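Fiment Community Boards > Local Issues > Roads, Works and Council Money

Thread: State grant for Kruger Street - what are we getting for it?

Started by: culvertkid
27/11/2021

So the state has handed our town a slice of its regional works money and the council has announced, with a banner and a sheet cake, that it's all going to Kruger Street. New sidewalks, new drainage, 800 feet of "activated streetscape" between the library and the old feed store. The notice says the project will support 400 jobs. There are not 400 people on Kruger Street on the Fourth of July.

Has anyone read the full plan? I got as far as the page with the watercolor trees on it and had to go lie down.

Reply by: mrs_gutterball

I've read it. The drainage part is good and overdue. Anyone who parks outside the library in April knows you need a running start to reach the curb. The streetscape part is benches.

Reply by: Tolland_R

What's wrong with benches? My mother is 81 and would like to sit down between the pharmacy and the bus stop. Not everything has to be a scandal.

Reply by: culvertkid

Nothing wrong with benches. I'm pro bench. I would like to know what a bench costs when the word "activated" is in front of it.

Reply by: havia_road_dan

Meanwhile out on Havia Road we have a bridge with a weight limit on it so low that the school bus goes the long way. It's been on the "shovel ready" list for so long the shovel must be an antique by now. I went to the open house and asked why it wasn't in this round. I was told the bridge was "a strong candidate for a future phase." I've been a strong candidate for a future phase my whole life, I know what that means.

Reply by: mrs_gutterball

Dan, the bridge is half county. That's the reason, and it's been the reason for years. The town can't spend the grant on the county's half and nobody fixes half a bridge.

Reply by: havia_road_dan

Then fix our half and shame them into it.

Reply by: Tolland_R

I would pay to watch you drive over that.

Reply by: s_afridi

Hello all. Samina Afridi here, I'm on the council, ward 2, and yes I voted for it. A few corrections.

The jobs number came from the state's announcement and it covers every project in the region for this round. Our press notice left that part off. I've asked for it to be fixed. I can't defend the wording and won't try.

The money has to be spent on work that is already designed and permitted. Kruger Street was. Havia Road bridge has drawings from before the flood and they need to be redone. I asked for the redesign to go in next year's budget and lost that vote, and you can look up who was on the other side of it.

Benches: there are five. The price in the plan includes the concrete pads, which have to be poured anyway for the new drains.

Reply by: culvertkid

Well, now I feel bad about the cake remark. Thank you for answering. Was it at least a good cake?

Reply by: s_afridi

It was dry.

Reply by: gravelpit_gus

Point of order from a guy who has poured a pad or two. Who is doing the work? Because "local jobs" last time meant a crew from three hours away staying at the motel and eating gas station burritos for a summer. Great for burritos.

Reply by: mrs_gutterball

Prirkari has the drainage contract. It's in the minutes. They're from the next county over. The sidewalks go out to bid again because the first round only drew one bidder.

Reply by: gravelpit_gus

I know Prirkari, they're fine. They show up. My issue is the bid package. My brother-in-law looked at bidding the sidewalk job and the paperwork ran longer than the sidewalk. Bonding, insurance, a plan for managing "stakeholder noise." You want a small outfit to get that job, break it into pieces a small outfit can carry.

Reply by: Tolland_R

If you break it into pieces you get five different contractors and five colors of concrete. Ask the people on Mill Street how they like their checkerboard.

Reply by: gravelpit_gus

The Mill Street checkerboard was one contractor, friend. He ran out of money halfway and came back the next spring with a different mix.

Reply by: Tolland_R

I stand corrected. I still trip on it.

Reply by: nightshift_nora

Can I ask the dumb question? I rent above the dry cleaner on Kruger. Where do we park while this is going on, and what happens with the dust? When they tore up the water main I was wiping down the windowsill twice a day. I went through a whole pack of microfiber cloths and the pink ones are still not what you'd call pink on both sides.

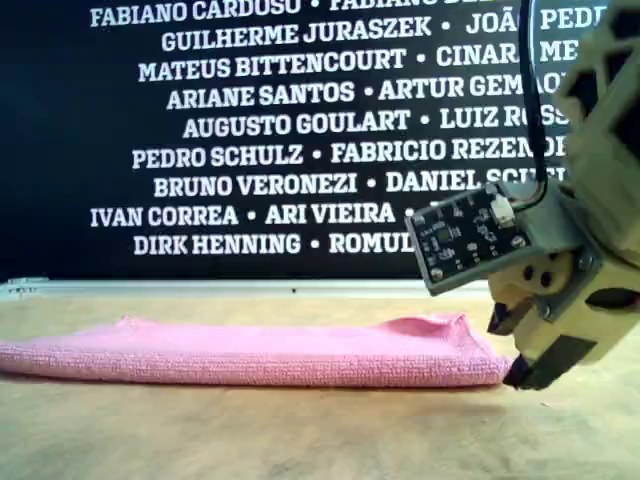 Reply by: mrs_gutterball

Nora, not a dumb question, and it's barely touched in the plan. Parking for residents is supposed to be the lot behind the library, permit at the front desk at town hall. Dust gets one sentence. They will "water as needed." Needed by whom, it doesn't say.

Reply by: gravelpit_gus

On dust: call it in. Every time. There's a number that has to be posted on the site sign. Foremen will ignore one call and they'll water the street like a golf course after ten. Also shut the windows on the street side in the afternoon, that's when they run the saws. Tape the sill if the frame is old.

Reply by: nightshift_nora

The frame is old. The frame has seen presidents come and go. I also sleep in the daytime, hence the name, so the saws and I are going to have a relationship. For what it's worth my method is damp cloth first, dry cloth second, never a feather duster, all that does is give the dust a tour of the apartment.

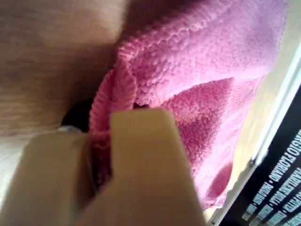
And wash them without fabric softener or they quit picking anything up. Anyway, my real question is whether the landlord gets told the dates, because mine will not pass it along. He didn't mention the water main until there was no water in it.

Reply by: s_afridi

Nora, letters go to property owners by law. I'll ask for them to go to occupants too. It's a matter of printing more of the same letter, so I'd hope that can be managed. Work hours are set at 7 to 5 in the permit, and saw cutting can be limited further if there's a request on file. Please put one on file. The form is at the clerk's window.

Reply by: culvertkid

Is the form available online?

Reply by: s_afridi

There is a PDF. You print it, sign it, and bring it to the window.

Reply by: culvertkid

So it's online in the sense that the moon is outdoors.

Reply by: havia_road_dan

I would like it noted that we have now discussed benches, cake, concrete colors and laundry, and we're all done talking about the bridge.

Reply by: mrs_gutterball

Dan, come to the budget hearing. Bring the other people from out your way. Last year when the bridge item came up there were two people in the chairs and one of them was waiting for his wife.

Reply by: havia_road_dan

I was on the far side of the bridge. It's a long way around.

Reply by: Tolland_R

I'll say something nice and then you can all pile on. For over a decade we've complained that the state forgets we exist. They sent money. The library corner is going to drain. Somebody's mother gets to sit down. I would rather argue about how it got spent than go back to arguing about why we never get any.

Reply by: gravelpit_gus

Both. I can do both. I have the time, it's too wet to pour.

Reply by: culvertkid

Fair enough, Tolland. I put in a records request for the full cost sheet, including whatever "activation" comes out to per foot. Will post it when I get it. They said allow some weeks and that there may be a copying fee, so if anyone sees me selling lemonade outside town hall, that's what it's for.

Reply by: nightshift_nora

Went to the clerk's window on my way home from work. Closed for lunch. At 9:40.

Reply by: s_afridi

I'll look into that.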